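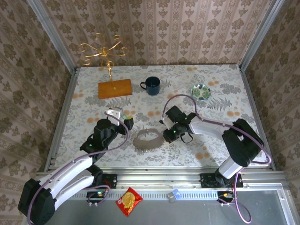

Sets and Surfaces Group, Flalham Workshop

Home Notebook Materials People Archive

27 April 2023

Third version of the floral table is up. Writing this down while I still have the offcuts on the bench and can read my own pencil marks.

Wallpaper first. All three sides are covered now, back, left and right, in the beige and brown damask. Calum Purves hung the back one and I did the sides. We cut each drop 62 cm long and trimmed after it had dried. Last time we trimmed wet and the blade dragged the paper, so the top edge came out furry. Dry trimming took longer but I didn't have to redo any of it.

The stripes have to be plumb or the whole back wall looks like it leans. I hung the first drop against a weighted string and worked out from there. The corners are less fussy, the aluminum posts cover the joins. Calum wanted to match the medallions around the corner as well. We tried it on the left and lost most of a roll. On the right I just kept the stripe direction and left it, and I can't say I see the difference from a normal standing height. From a low seat maybe.

Paste: the Morrison ready-mixed, used straight from the tub. It grabs fast. Wet the back of the panel with a sponge first and you get another minute to slide the paper. Don't use the Cimik powder on this paper again, it came through brown in two places on the second version. I have written that on the lid.

Tablecloth is the pale one with the gray ferns and the orange-peach blossoms. It had been folded since November and the creases were bad. Ironed it on the back, medium heat, with a damp pillowcase over it, then laid it while it was still a little warm. I allowed 11 cm extra on each side to tuck under. It could have been more at the back, where I had to pull, and the pull shows as a slight slant in the print if you go looking.

Things on the table. Alina Cârstea picked them, out of the Jiltano box mostly:

— gold wire ornament on the orange-brown wooden block, upper left
— dark navy mug, right of the block, handle to the left
— small round dish, white with green leaves, over to the right at the back
— the brown ring, in the middle

The ornament is the awkward one. All those curls at the top catch on sleeves. It leaned a bit when we took it out of the box, so I unscrewed the stem, cleaned out the hole in the block and put it back with a wrap of tape. Steady now. Leave the felt off the bottom of the block. With felt on it slides over the cloth, and bare wood stays where it's put.

The mug was chosen because it is the only really dark thing we had with a plain outside. Alina's view is that a busy cloth and a busy wall need one plain shape between them, and I agree having seen it. We tried the striped mug in the same spot and it got lost in the damask. The navy one you find straight away.

I am less sure about the dish. White with green leaves on a pale cloth with gray leaves is a lot of leaf. The thin blue rim helps from close up. Alina says that is the point, some things on a real table do blend in, and she wants it kept. Kept, then. If we change it later I would go for something in a flat color, the same size. 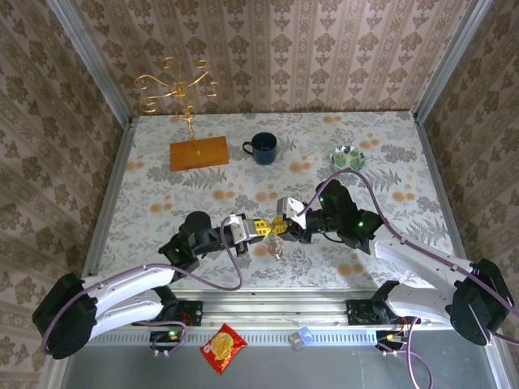 Floral table, version 3. Ornament back left, navy mug, leaf dish to the right.

Spacing: I put the mug down by eye first, then moved it back a hand's width so that it wasn't in line with the front of the block. Same with the dish. Things lined up too neatly look like a shop shelf. I marked the positions on a paper sheet the size of the table, which is rolled up in the drawer with the cloth label pinned to it. Use that when resetting. Pencil only on the sheet, please — the marker went through last time.

The brown ring has no mark on the sheet. It goes wherever it's wanted.

Cost was fine. The wallpaper was end-of-line and we have up to 200 more sheets' worth of the plain lining paper from the same clearance, so no need to order any. The damask itself is another matter. After the wasted roll on the left side there is one full roll and a short piece. Enough for one repair, not enough for a fourth version.

Still to do:

Rub a soft pencil along the cut edge at the top of the right side, where the white core of the paper shows.

Press the bottom left corner again tomorrow. It felt slightly loose when I ran a thumb along it.

Find the second cloth. Alina remembers two with this print. I have only ever unpacked one.

Wash instructions for the cloth, cool and on its own, line dry. The blossoms have held their color so far.

Shares 11 Comments 4

Calum Purves
The left side does match at the corner and I will stand by the roll. Second cloth might be in the box with the curtain samples, top shelf.

Alina Cârstea
Dish stays. Can we get the ring on the list of things to buy a spare of? We only have the one in that brown.

Reply from author
Added. I checked the curtain box, only curtains.

Calum Purves
Corner pressed down again this morning, used the small roller. Roller is back on its hook.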